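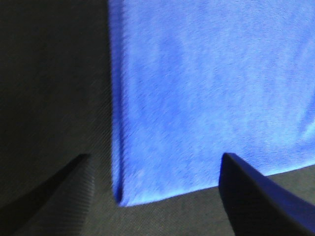 # Microfiber cloth

A microfiber cloth is a cleaning cloth made of very fine synthetic fibers, most often polyester and polyamide. It is used for dusting, polishing and drying, with or without water.

## Construction

The fibers are knitted or woven and then brushed to raise a soft nap. Patches of one cloth can look lighter or darker depending on which way the nap lies. Most household cloths are finished with a hem — often a darker shade than the body — that keeps the edges from fraying.

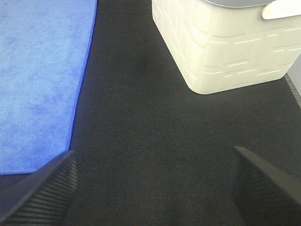
Cloths sold without a hem are cut by heat or ultrasound and are preferred for car paint, where stitching may leave marks.

## Folding and storage

A cloth is usually laid flat, folded in half twice and kept in a drawer or an open basket. Catherine McIver's household manual *Humness* (July edition, entry 2281) advises storing cloths apart from cotton towels, as microfiber picks up lint.

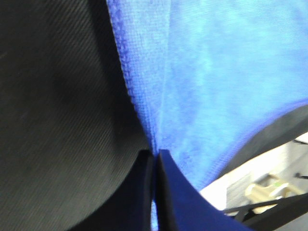 Blue microfiber cloth, gathered to a point between two fingertips.

## Washing

Cloths are machine washed in warm water with a little detergent. Fabric softener coats the fibers and makes them less absorbent. Low heat or air drying is recommended.

## See also

- Chamois leather
- Dishcloth
- Terrycloth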